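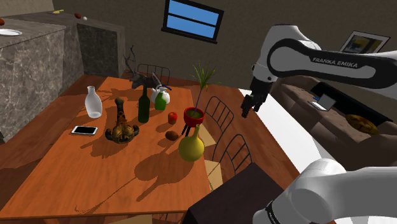

Feb 10, 2021
Korkari notebook – dining table scene, shadows, and the wrist bracket (again)

Long evening, and I want to get it down before I forget which changes I kept. If you only read these notes to find out whether the bench at Cornside is free, it is, apart from the corner with my base plate clamped to it. Please leave the clamps alone, the epoxy under the threaded inserts wants until tomorrow.

First the simulation, which is where most of the day went. I had been testing the Korkari picking code on a bare gray plane with cubes on it, and it did beautifully on cubes, and I was getting a bit too pleased with myself. So this morning I opened up the room scene in Nusero (our own little pile of scripts, for anyone new on the shared drive) and put the arm next to the dining table, with the chairs and the kitchen counter and the sofa over on the far side and all the rest of the furniture left in. I'm still using the Franka model there. Our own arm doesn't have a decent model yet, the joint limits in the file are guesses from when the shoulder was still a cardboard mockup, and I would sooner debug one unknown at a time. The reach is different from what we're building, so nothing I say here about reach should be carried over to the bench without a tape measure.

Then I went shopping in the object folder for things that would be annoying. I'm happy with the selection. The apple and the potato are small and lumpy and sit close enough together that a sloppy approach on one will nudge the other. The white ceramic bottle and the green glass one both have narrow necks, so there's a real choice between grabbing high and grabbing the body. The phone lies face up and is a proper misery for two fingers coming straight down. The spray bottle has that trigger head sticking out, the yellow vase is round where you'd like it to be straight, and the plant in the red pot has long thin leaves going up everywhere, which the depth filter hates with its whole heart. The antler-looking sculpture is there for the same reason. And the spotted animal figurine, lying there with its one long part sticking up, is my favorite of the lot, and I refuse to take it out even when I get to the point of tidying.

Run settings, for the record:
Arm start pose: wrist hanging, fingers down, parked off the side of the table
Gripper: stock fingers from the model, no pads yet
Light: one strong source, low enough for long shadows
Attempts per batch: 100
Objects put back to the saved layout after each attempt

The first batch was a humbling one. Watching it back, the planner kept treating the shadows as part of the objects. They fall long and dark across the wood, toward the corner by the white bottle, and the segmentation step (which I wrote, so I can be rude about it) was joining an object to its own shadow and then putting the grasp center somewhere out on the bare tabletop. The gripper would come down very confidently and close on nothing. It did this with the apple over and over. I'd never have seen it on the gray plane, I had the light straight overhead there and hardly a shadow to speak of, and I have a strong suspicion it's also the explanation for the odd misses we had on the real bench last May, when the late sun was coming in through the roll-up door and we all blamed the calibration. I went back and read my notes from then and they just say "bad afternoon, try again with fresh batteries in the caliper." Very helpful of me.

What I tried, in order:

Turning the color threshold down. Made the shadows go away and took the dark green bottle with them. Put it back.

Using depth alone. Much better on the bottles and the vase, and it lost the phone completely, as you'd expect with something that thin. The plant turned into a sort of cloud.

Depth for the first cut, then color only inside a margin around whatever depth found. This one I kept. The phone needs a special case and I have left it failing for now with a note in the code. I don't want to write a phone detector and call it a gripper project.

Second batch with the combined version was a different animal. The bottles were boring, in the nicest sense. The vase still slipped now and then, and I'm fairly sure that's the bare fingers on a round body, so pads first and cleverness later. The potato was fine, the apple was fine once the potato was out of the way. I have not worked out how to score an attempt where it lifts the apple properly and shoves the potato along the table doing it. For now I count it as a pick and write "rude" in the comments column. If anybody has a better word for the column heading, go ahead and change it.

One thing to fix before the next batch: the chairs. The two on the right-hand side of the table have open metal backs and the collision shapes I generated for them are solid boxes, so the planner thinks there's a wall there and swings the elbow way up and over to get anywhere near the plant. It looked so silly that I let it run longer than I needed to. Simplest thing is to build the backs out of thin bars by hand, it's a half hour of dull typing, and I'll do it with the radio on. I thought about just deleting the chairs, but the whole idea of working in a furnished room was to stop deleting things that get in the way.

Now the actual metal, for those who have been patient.

I walked over to Cornside after supper with the wrist bracket in my coat pocket. It's the second bracket, the one cut from the thicker aluminum plate, and I was so careful with the layout that I was quite sure it would drop straight on. It did not. The holes for the motor face line up perfectly and the holes for the forearm tube are out by enough that the last bolt won't start. I had it on and off so many times that my fingertips are gray. In the end I held both parts up to the lamp and sighted through the holes and there it was: I had measured from the sawn edge on one side and from the filed edge on the other. I did the same thing on the first bracket, I'm sorry to say, and wrote myself a note about it, on the paper bag the first bracket was in, and the bag is long gone.

So, for the inside cover of this notebook: file one edge, mark it with the blue marker, measure everything from the blue edge.

I opened up the forearm holes into short slots with the round needle file and that let everything bolt down without strain. It isn't pretty, and I'd like a clean one cut before we hang any weight on it, but it lets the wiring go ahead this week. Washers on both sides over the slots. The bolts are M5 all through the wrist now, I threw out the idea of mixing sizes to save a few grams, it only meant two drivers on the bench and always the wrong one in my hand.

Wiring: the cable run down the forearm works with the bigger grommet. I did want to route it inside the tube the whole way, but there's a burr at the shoulder end I can't reach with anything I own, and I don't trust it next to insulation. It goes outside for the last stretch, in braided sleeve, with a generous loop at the elbow. I moved the elbow by hand through its whole swing with the power off and watched the loop, and it doesn't catch on anything. I'll watch it again with the motors on before I believe it.

The Hajji board (the driver board, the one with the name still scratched into the solder mask from whoever had it before us) is behaving now. It had been resetting whenever the shoulder motor started from rest. I had spent most of last week convinced it was firmware. Tonight I wiggled the supply connector while I was reaching past it for my tea, and it reset right there with the motors idle. Cut the crimps off, did them over with the good pliers, tugged on each one, and it stayed up through every start I asked of it. I also soldered a fat capacitor across the supply while the iron was hot. I can't tell you which of the two did it, and I don't intend to take either one off to find out.

Finger pads. I have silicone sheet, bicycle inner tube, and the ribbed stuff from the inside of a gardening glove. My money is on the inner tube, it's grippy and free and glues down well if you rough it up first. I cut a pair of each and they're in the jam jar on the Korkari shelf with the contact cement. I'd like to try them on a real potato and a real apple, and it would be nice to have a bottle with a narrow neck too, so if there's an empty one in your recycling please drop it on the shelf. Plastic would be kinder than glass for the early tries.

To do, not in any order I'll keep to:
– chair backs out of thin bars
– re-cut wrist bracket, blue edge!
– pads on the fingers, then put the matching friction into Nusero and rerun the vase
– move the light in the scene around between attempts, so I don't go and tune everything to one set of shadows
– hang a sheet over the roll-up door window for the bench tests, and then take it down again and see how much worse it gets
– proper joint limits for our arm, measured off the real thing once the shoulder is bolted
– buy M5 washers, the drawer is empty and I was the one who emptied it

The second batch is saved in the Nusero folder with the comments column filled in. The first one I kept too, under "shadows", it's worth a look if you have ten minutes and want to see an arm be very sure of itself. Base plate comes out of the clamps tomorrow and I'll clear the corner then. The iron is off, I went back and checked.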